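## Scrub interval for a mostly idle archive?

**ledgerline**

The archive is the scanned parish and tax records from the Makowska project, stored as uncompressed TIFF with a checksum file per folder. It changes maybe twice a year. There are 1,876 folders. Primary copy is on a desktop tower with a mirrored pair of drives, second copy is on a Wernotis box in another building, third is on a single external drive in a drawer.
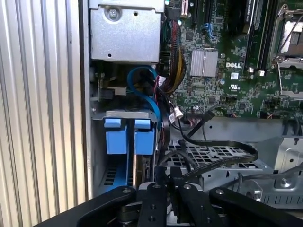
The filesystem on the tower scrubs monthly, which is what the default timer does. A full pass takes most of a Sunday. My question is whether monthly makes sense for data that hardly anyone reads, or whether I am putting hours on the drives for no benefit. I have seen zero checksum errors in the time I have run it.

**tin_oxide**

Go to quarterly. A scrub reads every allocated block, and on a mirror it reads both sides. For an archive that sits idle, the scrub is then the majority of the work those drives ever do.

**pvc_elbow**

Disagree. Reads at that volume are well inside the rated workload of any drive sold for this purpose. The point of scrubbing a mirror is to find a bad sector on one side while the other side can still repair it. The longer the interval, the greater the chance that both sides have gone bad in the same place before you look.

**tin_oxide**

"The same place" is doing a lot of work there. Two independent latent errors on the same block within three months is a very small number. Whole drive failure is the realistic case.

**pvc_elbow**

Whole drive failure followed by a latent error on the survivor during the rebuild is the realistic case. That does not need the same block to fail twice. It needs one bad block anywhere on the survivor, and the scrub interval is what bounds how old that block can be.

**ledgerline**

The rebuild argument is the one I find convincing. It also makes me think I have been looking at the wrong copy. The external drive has not been verified since I wrote it, and it has no redundancy at all. 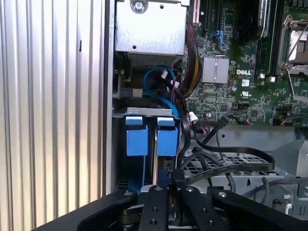
Verification of the offline copy would have to use the checksum files, since that drive is plain exFAT. I tried it over USB with a Zonano dock and it dropped the connection after 900 folders, so I would sooner attach it by SATA for the duration. The tower is a Dell workstation with the drive cage down below the silver metal housing at the top, and the ribbed side panel is no obstacle to getting a data cable in. What I have not worked out is whether to run the check with the tool from Akex, which logs per file, or with a plain shell loop.

**hexagonal_bran**

Shell loop. The checksum files will outlive the tool. Send the output to a dated text file and keep only the lines that do not end in OK, plus a count of total lines so you can tell a clean run from one that stopped early.

**pvc_elbow**

The count is important. I once had a loop skip every folder with a space in the name. No errors in the log, naturally.

**tin_oxide**

The dropout on the dock is worth a look before you trust anything written through it. Was the original copy made with the same dock?

**ledgerline**

Yes, same dock. Folder names have no spaces but over 200 of them have Polish diacritics, so I will test the loop on those first.

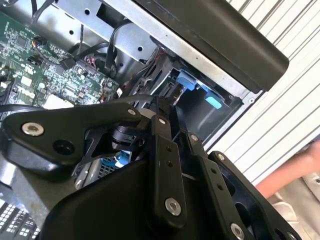 Plan as it stands: leave the mirror on monthly, verify the offline drive every October and again after each new batch of scans, and stop using the dock. The Wernotis box has its own scrub setting, currently off, and I will set that to monthly as well.

**tin_oxide**

Still think monthly is excessive on the tower. Otherwise fine. Do not start both scrubs on the same weekend, or you will be syncing against two busy arrays.

**hexagonal_bran**

On diacritics: check the Unicode normalization form. If the checksum files were generated on a Mac and the check runs on Linux, the names can look identical and not match. I had 1,000 files reported missing that were all present.

**ledgerline**

They were generated on a Mac – the first two batches, at least. The later ones were done on Linux. I will compare the bytes of a few names from each and post what I find.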